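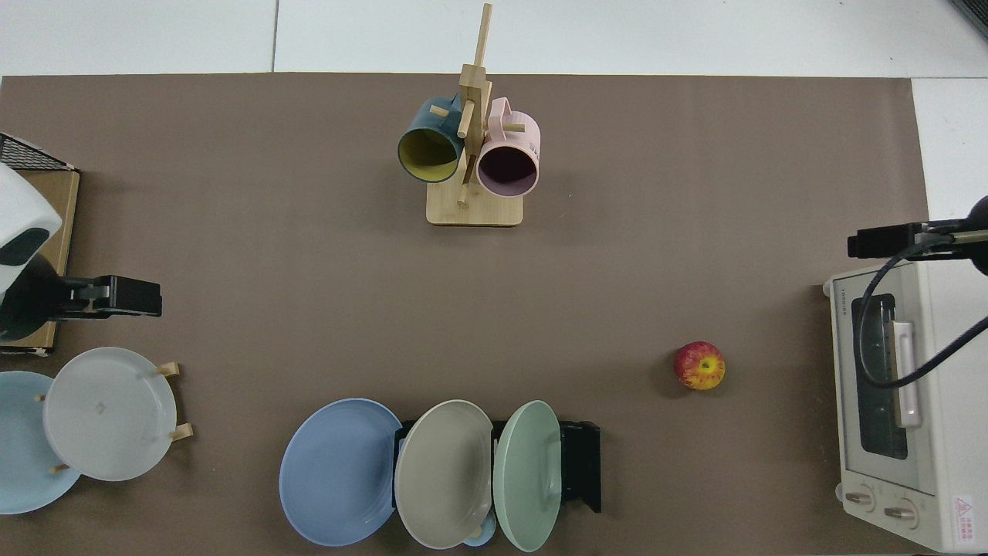 Who may enter the work area while an arm is powered?
Only the trained operator named on the shift sheet. All other staff remain behind the floor line until the operator calls the area clear.

Section 7. Safe Handling of Household Items
Revised February 23, 2025. Approved by Folke Berge, Prirkik Operations.

7.1 Before starting
1. Confirm that the emergency stop is within reach of the operator.
2. Check that the mat lies flat and that no cable can catch on a rack or stand.
3. Set the Woltlow controller to reduced speed.

CAUTION: Keep toaster ovens unplugged during handling tasks. 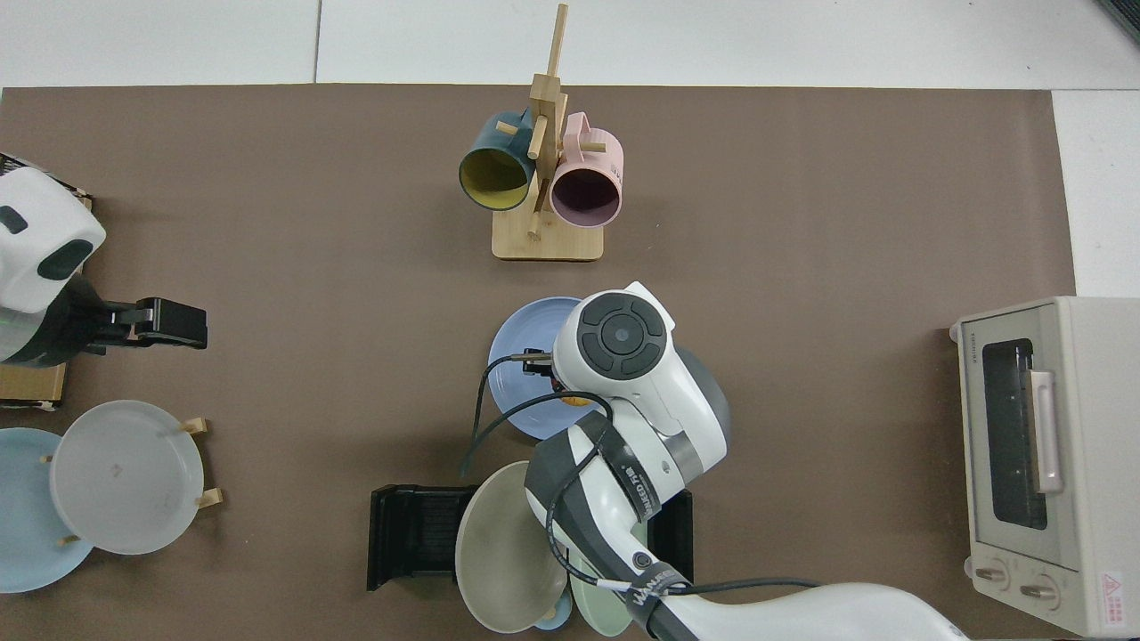 Figure 7-1. Gripper holding a light blue plate near the black dish rack.

7.2 During the task
4. Grip plates at the rim. Do not exceed 20 newtons on ceramic items.
5. Where two arms share one table, give each arm its own task before motion begins.
6. Stop both arms if an item slips – do not reach in to catch it. 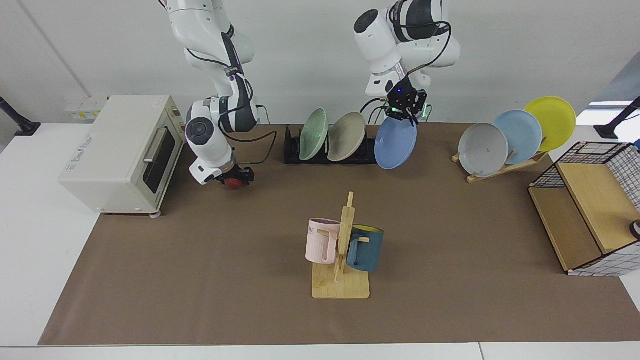 An arm that is holding an item is to be treated as moving, even when it is at rest. The operator shall wait for the hold signal before approaching the table.

NOTE: Record dropped or chipped items on Form 564 and keep the form for 2 years.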